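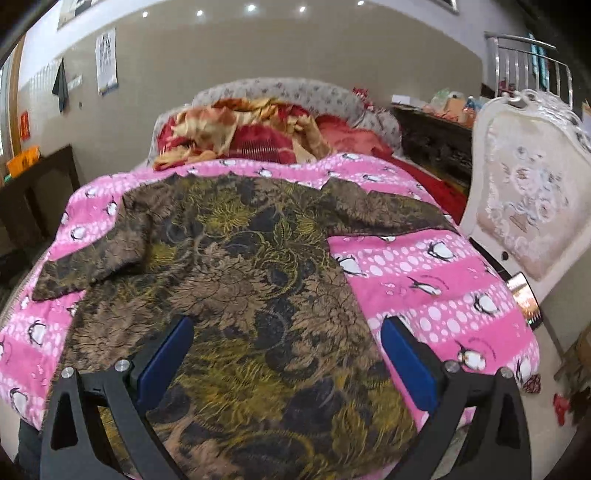
# Pronness

Written records of household clothes laid flat and folded on beds. Each record covers one garment on one surface and gives the garment type, its print, the state of the sleeves, the bedding underneath and the fold used.

Maintained by Osian Gethin. Vocabulary and fold codes by Cledwyn Bowen.

Current release: November 11, 2024

## Contents

The release holds 1577 records in one table, plus two short lookup tables for fold codes and surface types.

| File | Contents |
|---|---|
| `records.csv` | one row per garment per surface |
| `folds.csv` | fold codes with written steps |
| `surfaces.csv` | surface types and bedding patterns |
| `checks.csv` | second readings, see below |
| `CHANGES.md` | changes between releases |

All files are UTF-8, comma separated, with a header row. Empty cells mean "not recorded". The word `none` means the thing was looked for and is absent. Earlier releases mixed the two.

## Scope

Included: tops with sleeves, sleeveless tops, trousers, skirts, children's clothes, nightwear.

Left out: socks, underwear, coats with a stiff lining, anything on a hanger. Towels and bed linen were in the first release and have moved to Gudeta, which has its own card.

Garments are recorded on beds only. Tables and ironing boards are covered by Ekik. The two sets share fold codes but not surface codes - do not join them on `surface_id`.

## Fields

| Field | Type | Notes |
|---|---|---|
| `record_id` | integer | never reused |
| `garment_type` | code | see `garment_type` values |
| `sleeve_length` | code | `long`, `short`, `none` |
| `sleeve_left` | code | position, see Sleeves |
| `sleeve_right` | code | as above |
| `ground_colour` | text | the colour behind the print |
| `print_type` | code | `plain`, `stripe`, `floral`, `figure`, `mixed` |
| `print_colours` | text | up to four, separated by semicolons |
| `print_density` | 1 to 3 | 3 means little ground visible |
| `surface_id` | integer | key into `surfaces.csv` |
| `creases` | code | `few`, `local`, `all_over` |
| `fold_code` | code | key into `folds.csv` |
| `notes` | text | free text, not standardised |

### garment_type values

`top`, `knit_top`, `vest`, `trousers`, `skirt`, `dress`, `nightwear`, `child_top`, `child_trousers`, `garment_other`

Use `garment_other` when the type cannot be settled from the laid-out shape. A long-sleeved garment with no visible collar or fastening often ends up there. That is the intended result and should not be corrected by guessing at the fabric.

### Sleeves

Left and right are as seen by the person reading the record, not as worn. The codes are:

- `out` - straight, away from the body
- `down` - angled or bent towards the hem
- `across` - lying on the body
- `under` - tucked behind the body
- `unclear`

The two sleeves are coded separately. One sleeve out and the other down is common in garments that have been spread by hand and not squared up. A deep fold along the underside of a sleeve goes in `notes` as `underside fold`, and a raised fold by the seam as `shoulder fold`. Neither changes the sleeve code.

## Prints

Dense floral prints have caused more disagreement than any other part of the table. The rules below apply from this release onwards.

1. Record the ground colour first. Dark grounds are `black`, `charcoal`, `navy` or `brown`. If two readers differ between black and charcoal, enter `charcoal`.
2. List print colours by area, largest first. Use everyday names. `olive yellow` and `dusty pink` are accepted; shade names from paint cards are not.
3. Dark patches within a floral print are part of the print. They are not marks on the cloth.
4. Do not record separate flowers. A field for this was tried in August and dropped.
5. Leaf shapes and looping lines do not make a print `mixed`. That code is for florals combined with stripes or figures.

## Surfaces

`surfaces.csv` lists each bed once per set of bedding, so a bed with two blankets has two rows. Patterned bedding is kept in on purpose. Children's blankets with bands, dots or cartoon animals are coded `figure`, and the animal is named in `pattern_text` where it is plain: `penguin`, `bear`, `cat`.

The `contrast` column compares garment with blanket:

- `high` - outline clear on all sides
- `part` - outline lost in at least one place
- `low` - outline hard to follow

A dark garment on a bright blanket is normally `high` even if both are patterned. White school shirts on pale bedding account for most of the `low` rows.

## Fold codes

| Code | Steps |
|---|---|
| `F1` | sleeves in, sides in, hem up once |
| `F2` | sleeves in, sides in, hem up in thirds |
| `F3` | half lengthways, sleeves together, half again |
| `F4` | rolled from the hem |
| `F5` | half lengthways, then thirds (trousers) |
| `FX` | other, described in `notes` |
| `F0` | laid flat, no fold recorded |

`F1` and `F2` both assume that the sleeves are brought in flat. Where a sleeve is bent, straighten it to `out` before the first step. Smooth shoulder folds before the sides come in - they set hard once the garment is stacked.

`F3` suits wide bodies. With `F1` a wide body leaves a packet too broad for the 300 mm shelf used as the reference size. Stacks are kept to 40 cm in height.

`F0` is a valid end state. It must not be read as a failed fold.

## Checks

A second reader went through 500 of the records without seeing the first reading. Both readings are kept in `checks.csv`, including the ones that differ. Differences were then settled by Cledwyn Bowen and the settled value copied to `records.csv`.

Fields that gave the most trouble:

- `ground_colour` on dark prints
- `print_density`, between 2 and 3
- `creases`, between `few` and `local`

`sleeve_left` and `sleeve_right` were swapped in a batch entered before the reading rule was written down. The batch has been corrected.

## Known problems

- Knitted tops are under-represented. Most entries were made in warm months.
- No sizes. Labels were not read.
- `notes` contains Welsh and English.
- Three-quarter sleeves are coded `long`. A separate code is planned.
- Surface rows imported from Perkar have no `contrast` value.

## Suitable uses

Checking fold instructions against real clothes, building word lists for laundry and wardrobe work, comparing how different readers describe patterned cloth. The table is not suited to estimating what people own or how often they wash it.

## Corrections

Open an issue with the `record_id`, the field and the proposed value. One issue per record. Changes to codes go to Cledwyn Bowen, everything else to Osian Gethin.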